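Peach-Picking Grippers Pulled Back for Repairs at Proltholm

It has been a bumpy September for the folks at Proltholm, where the packing shed had to stop its Tato grippers for four hours after one of them kept on closing when it should have stopped. No one was hurt, we're very glad to say, but 13 trays of late peaches were bruised and have gone off to be made into jam.

Olga Leitão, who runs the shed, told us the trouble came down to a grip sensor that was stuck on one reading – so the tool believed it was holding nothing at all, and squeezed a little harder each time. "You could hear it before you saw it," she said, and she hit the stop button herself. A peach should be held low on its sides, with a finger at each flank and just enough pressure to keep it from slipping. 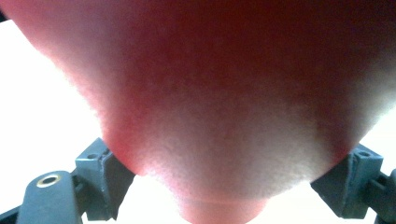
What happens next

Kári Hafþórsson from Vanitent, the company that looks after the machines, drove over the same afternoon and swapped the sensor. He has also set a firm upper limit on the squeeze, whatever the sensor says, and he wants over 1000 test grips done before the shed goes back to full speed. Until then three of the lines are being packed by hand, so orders may run a bit behind – please be patient with them if you're waiting on a box!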